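## Session 8: Feedlines, or where your power goes

Okay, last time we talked about matching at the shack end, and Vusumuzi Molefe asked me the question I was hoping someone would ask: if the tuner shows a perfect match, why is the signal still weak? Short answer, the tuner only fixes what your transmitter sees. The coax between the tuner and the antenna is still running with a mismatch, and it's still turning power into heat!

I learned this the hard way at my old place in Clerndale. I had 107 feet of thin, cheap coax going out to a wire at the back fence, and the SWR at the radio was lovely on every band. Too lovely. Loss in the line makes the reading look better than it is, so please measure at the antenna at least once (yes, even if it means a ladder).
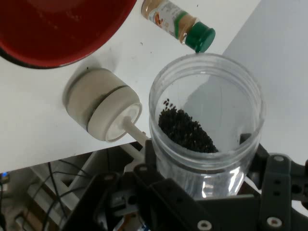 Loss in coax goes up with frequency, and it adds per foot in decibels, so doubling the length doubles the dB. Water in the cable makes everything worse. Think of your transmitter power as the little pile of black seeds in that clear jar: lose 3 dB on the way up and half the pile is gone before the antenna gets any. Lose 6 dB and you're down to a quarter.

For next time:

- Look up the matched loss of your own coax at 21 MHz and work it out for your real length.
- Do it again at 2 meters and bring both numbers.
- Read the Mujić handout on open-wire line, but skip the math at the back for now.

We'll start with baluns and I'll bring my ugly homemade one.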